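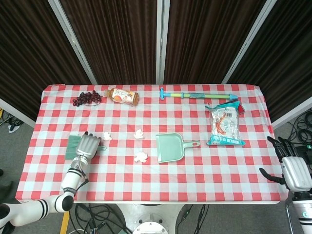
Torn and restored, eleven days out

Posted Tuesday, before work

Quick one because I've got a bus at ten to eight and I said I'd write this up for the Trurkberg lot. The set for the Sorkilside gig has changed again. Yes again. Sorry Kylie.
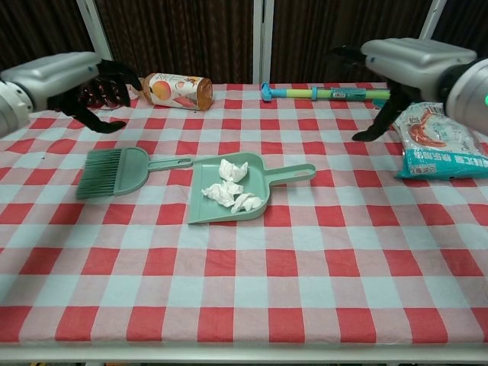 4 min read

So. The torn and restored newspaper is out. I know I went on and on about it in the last post, and I know I'd cut up half the recycling bin getting the folds right. It's out. Did it for Mitsuko Kobori at her kitchen bench and she waited until the end, very polite, and then asked why my left elbow was glued to my ribs the whole time. That was that. Once you've been told about your elbow you can't do the trick without thinking about your elbow. Maybe next year.

What's in instead: a torn and restored playing card, signed, done close. I've been playing with the Lemedik handling for a while (if you don't know it, it's a download, the bloke teaches it at a desk with terrible light, it's good). Four pieces, they go back one at a time, last corner goes back in the spectator's own hand. That last bit is why I bought it. The rest of it you can get from a library book if you're patient.

Problems with it so far, in no order.

The noise. Good cards tear loud and the duplicate business has to happen under a noise, and if the room's quiet you've got nothing to hide under except your own talking. I'm a mumbler. Flynn Pirihi reckons talk over the second tear and shut up for the third, so they lean in for the wrong one. Tried it on my sister. She leaned in for the wrong one. Flynn is unbearable about it.

The stock. The method wants a card that creases clean and doesn't flake at the fold. I went through most of a brick of supermarket cards and they're rubbish for this, the white fluff comes off on your fingers and then it's on your black pants and everyone can see it. The Nyberg ones are much better. Dearer. Stiffer out of the box, so I've been bending a few decks back and forth in front of the telly to take the snap out of them. If anyone knows a quicker way pls comment.

The pen. Signed cards need a pen that dries fast and doesn't squeak. I had one. I lent it to Angus Pomare. Angus, if you're reading, I'd like my pen.

Then there's the running order, which is where I've been stuck all of September basically. Was going to be:

Coins across
Cups (short version, two loads)
Newspaper
Ring on string, if time

Now it's:

Coins across
Torn card
Cups, full version
Ring on string, definately not if time, it's the closer now

Moving the cups later means the loads sit on me for longer, and I'm not used to walking around with a lemon in each pocket for ten minutes. Sitting down is the real worry. Sorkilside does those low couches down the front and the host always wants you to perch for the introduction. Tayla Tautahi did the whole of her opening there once with a lime slowly working its way out the bottom of her jacket. She kept going, finished the routine, picked it up off the floor and bowed. I could not do that. I'd leave the country.

Working on a hip pouch. Mum's old sewing machine, black fabric, elastic top. First one was too deep and I was up to the wrist looking for the thing. Second one was better but the elastic twangs. You can hear it. Third one tonight if I get home at a decent hour.

Money stuff, for those who asked. The Lemedik download and the decks together came to 161 dollars, which I winced at. I've told myself that's it for props till Christmas. I do have a drawer of things I've bought and never performed, we all do, don't pretend. There's a colour changing silk in there still in its wrapper. There's a thumb tip that would fit a much larger man.

Practise log since people keep telling me to keep one. I'd set a target of 500 full run-throughs of the last corner before the gig. I'm at nowhere near that. I'm counting the ones on the bus as halves because you can't really tear anything on a bus, you just mime it and the person beside you moves seats. Kylie Lockyer says the number's silly anyway and I'd be better off doing it for ten actual people who don't like me. She's been doing this a lot longer than me so I wrote that down and stuck it on the fridge.

Patter. Still don't have patter. Well I have 800 words of patter and the trick runs under three minutes, so most of that's going. There's a whole story about my grandfather ripping up a parking ticket that I love and that doesn't fit anywhere. The joke about the glue gets a groan, keeping it. The line when I hand over the last corner needs to be short and I keep making it long. At the moment it's just "hold this for me". Might leave it at that. Flynn wants something with a bit more to it. Flynn can write his own act.

Angles are okay, I think. Had my phone propped up on the bookshelf for the left side and it's clean until the third piece, then if you know where to look there's a flash. Turning my body a quarter fixes it but then I've got my back to the bar. Tayla says put someone tall on that side and be nice to them. Will try it at the next meet, so if you're tall and coming to Trurkberg, I'm sorry in advance.

Doors are at seven, I'm on second, after the juggler. Parking's round the back, the front fills up early.

Right, bus. Comments are open, somebody tell me about softening cards. And Angus. The pen.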